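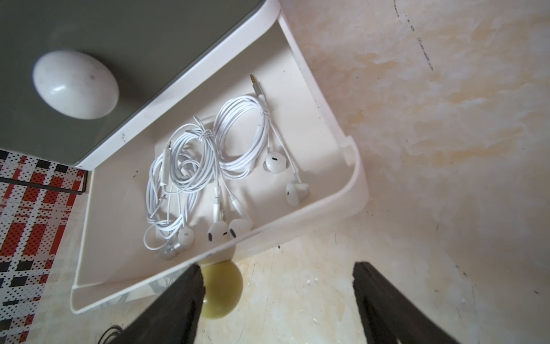
Our report covers the open day at the Florodden lab, where our class went to see how robots are taught to handle ordinary household things. We had spent most of April reading about robot arms and writing down questions, and the visit was our chance to get answers. The station our group was given to study was the drawer station. It used a small white plastic drawer with a smooth egg-shaped knob, and inside it lay three sets of white wired earphones. We picked earphones as our subject because everyone in the group had opinions about tangled cables, and because the cable is a hard thing for a machine to deal with.

## What we wanted to find out

Before the visit we wrote two questions:

- Why is a soft object like a cable harder to pick up than a hard object like a ball?
- What does the person teaching the robot have to do, and how long does it take to learn?

## How the day was set up

The visit was on Mon 13 May. The open day was run by Florodden together with Jedetti, a small company that makes the gripper fingers. We started with a short talk in the meeting room, then split into groups. Each group had 23 minutes at its first station and could walk around freely after that.

At our station the operator moved the arm by hand with a controller and the software saved every movement. The staff call one saved run an "episode." They told us the project, which is named Lastura, needs 1000 episodes of drawer tasks before they start training. One operator does a shift of 2 hours and then changes places with someone else, since it is tiring for the eyes and the wrists.

## What we saw

The gripper has two black fingers with a gap between them. There is also a small camera mounted near the gripper, so the view on the screen moves whenever the arm moves. This confused us at first. When the arm turned, the drawer on the screen looked tilted, and it took a few minutes to get used to it.

The three sets of earphones were not all lying the same way. One was a loose tangle with a twisted piece of cable around the top of the loops. The one in the middle was coiled into a fairly neat circle. The third was more spread out, with its gold-tipped plug near the top of the drawer and the cable running down at an angle to the earbuds. The operator told us they change how things are placed between episodes. If the earphones were always in the same spot, the robot would learn the spot and nothing else.

We asked about the color. White earphones on a cream-colored surface are hard to tell apart from the background, even for us on the screen. The answer was that homes are full of things like that, so the training has to include them.

A yellow-green ball was close to the front of the drawer. A ball keeps its shape wherever you squeeze it, so it made a good comparison for our first question.

## Answers to our questions

**Cables.** A hard object has one shape, and if you know where one side is, you know where the rest is. A cable changes shape every time it is touched. If the gripper closes on one loop, the other loops may come along or may stay behind. Earbuds can also catch on the edge of a drawer. The operator said that picking up a coiled set is mostly a matter of going low enough and closing on several strands at once – a single strand tends to slip.

**Teaching.** The operator has to do the task cleanly and at a steady speed. Bad runs are marked and most of them are thrown out. We were told that a new operator needs 6 practice sessions before their runs are kept.

## Trying it ourselves

Two people from our group were allowed to use the controller on a practice arm next door. The task was to close a drawer by pushing it. Both of them pushed at a slight angle and the drawer jammed. On the second try one of them got it closed. It is much harder than it looks to judge distance from a screen, and we would have liked more time with this part.

## Problems with our report

We did not time the operator's runs, which we should have done. Our notes on the software are also thin, as the room was loud and we could not hear all of the explanation. The Tsai handout we got at the door covers the gripper well but says very little about the training, so that section comes only from what we were told.

## Next step

For the second half of the project we will build a simple two-finger gripper from cardboard and string and test it on a ball and on a coiled cable. We will do the same number of tries with each and put the results in a table. The materials list is due before we start cutting, and we still need to decide what to use for the fingertips – rubber bands or foam tape.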